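Dimaculangan Room Inspections
Bedroom and balcony checklist, with comments
Room 221, round 2, February
Checked by: Honeylyn Dagdag
Comments read by: Florante Sarmiento
Form ref 1869

Marking: OK / ATT (needs attention) / FAIL / N/C (not checked). Comment needed against anything that isn't OK. Janelle, I've typed this up straight from my notes so forgive the shorthand.

ENTRANCE

Door closes on its own from fully open: OK
Latch catches without a push: ATT. Catches twice out of three. Closer wants a quarter turn, not a new one.
Handle firm: OK
Card panel by the doorway fixed flat to wall: OK
Escape plan on back of door: OK, right floor, right way up (see last round, Sondthorpe, where it was neither)
Viewer clear: OK

PRINTED MATTER

Guest Service Directory present: OK
Both languages on cover, legible: OK
Emergency number inside front page: OK but small. Same size as the laundry hours. Would like it bigger next reprint.
Pages all there: OK
Corners: OK 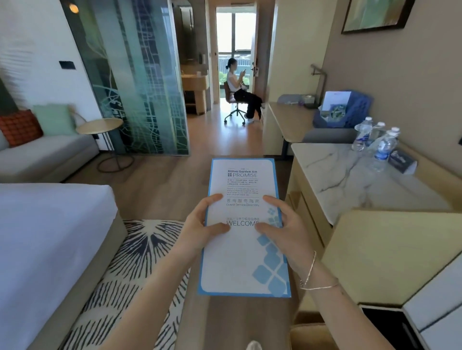 Assembly point in the text still says front car park. Precious Tagle says it moved to the side gate before Christmas and the staff notice was changed but not the room copies. So every room on this floor will be wrong, not only this one. Marked as FAIL on the summary sheet. Sticker over the old line will do for now, reprint later.

Check with Tresbridge who did the printing, they may still have the file.

FLOOR

Boards level, no lifted edges: OK. Walked it in socks, bed side and window side.
Finish slippery when mopped: N/C. Not mopped while I was in there. Ask housekeeping what they're using, the stuff at Zorside left a film.
Rug by bed, lies flat: OK at centre
Rug corners: ATT. One lifts under the toe. Not much but it's on the way to the bathroom and people walk it in the dark.
Rug moves when pushed: ATT. Slid when I pushed with my foot, so either there's no gripper underneath or its worn out. Lift and look.
Pattern hides marks: comment only. Dark navy starburst on cream, you'd spot a spill on the pale middle straight off but not out among the lines. Go over it by hand as well as by eye, glass fragments especially. Palms flat, slow, middle outwards.
Striped edging sound: OK

Florante: agree re the rug. Anti-slip mesh costs next to nothing, please just order it. Are we doing the same on the rest of the corridor or only here? F.S.

Honeylyn: the rest of the corridor pls.
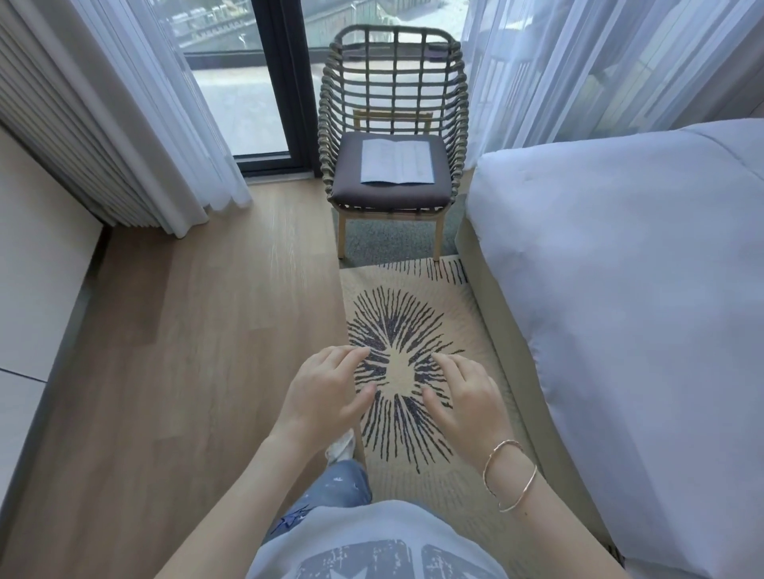
Page 2

WINDOW AND BALCONY

Glass door slides freely: OK
Lock: OK
Marking on glass at eye height: FAIL. None that I could find. Floor to ceiling glass with a pale terrace behind it, somebody will walk into it. Two small dots would do.
Threshold: ATT. It's dark where it meets the light floor so it does show up in daylight. Didn't get to see it at night. Worth a look after 6 pm with only the bedside lamp on.
Railing, push test: OK, no movement
Railing, height: N/C, tape measure was in the other bag. Sorry. Will do it next visit.
Nothing climbable next to railing: OK today. Note though the woven armchair indoors is light enough to carry out. Suggest a line in the directory asking guests to leave it inside when they've children with them.
Curtains, sheer and blackout, run full width: OK
Curtain cords: none, OK
Curtain hem clear of the floor: OK

SEATING

Woven armchair, legs firm: OK. Rocked it both ways.
Cord wrapping, arms and back: ATT. Tight nearly everywhere, one end working loose low down on the inside. Tuck and glue. Don't cut it, it'll unravel.
Seat cushion stays put: OK
Cushion label present: N/C
Small mat under chair legs: OK
Sofa, cushions off, hand down the back: OK, one pen, one coin, handed in at desk
Side table by the sofa, round wooden top: OK, base doesn't tip with weight on the rim
Office chair, castors and gas lift: ATT. Castors fine. Lift sinks slowly, give it a few minutes and you're lower than you were. Swap cylinder or swap chair.

Florante: have we got spares? I thought we had 200 castors and no cylinders, which is the wrong way about. F.S.

MENU SHEET

Present and clean: OK
Laminate edges sealed: OK, pressed it flat on the cushion and ran a thumb round, no sharp corners
Prices same as downstairs: N/C, not ours
Headings: ATT. "Special cuisine" comes up twice in the English column. Not a safety point, but a guest ringing down will give the wrong one. Pass on to kitchen.
Allergy wording: ATT. Couldn't find any in the salads or sandwiches section. Kitchen to confirm whats meant to be on it before anyone reprints. If it lives in the directory then say so on the sheet.
TV channel list on same sheet: OK

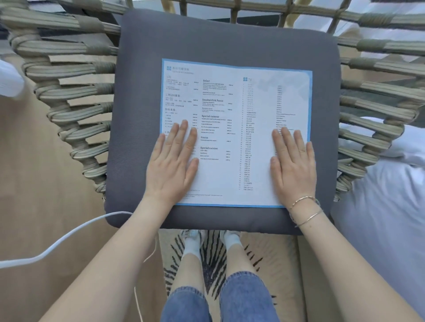
Room menu with TV channels, on the armchair cushion.

Honeylyn: could do without the sheet living on the chair tbh. It slides when you sit. Desk is the place for it, or the side table.

Janelle Talavera: moved to desk on the set-up card. Will tell the floor.

BATHROOM SIDE

Glass partition, fixings: OK, no rattle
Partition edges: OK
Vanity counter, sealant: ATT, gap at back left, water will get in there
Socket away from basin: OK
Extractor: OK, noisy
Cup on counter, no chips: OK

LIGHTS AND ALARM

Ceiling light near entrance: OK
Wall switches, no cracks, no warmth: OK
Smoke alarm test: OK, heard it from the lift
Alarm date sticker: ATT, worn off. Cross check with the log.

CARRY FORWARD

Assembly point text, all room copies: Precious
Glass dots: Honeylyn to order
Rug mesh: Florante
Railing height and night look at threshold: Honeylyn
Chair lift: stores
Menu allergy wording: Janelle with kitchen
Door closer: same chap who's coming for the lift doors, catch him while he's here

Signed off subject to the above. H. Dagdag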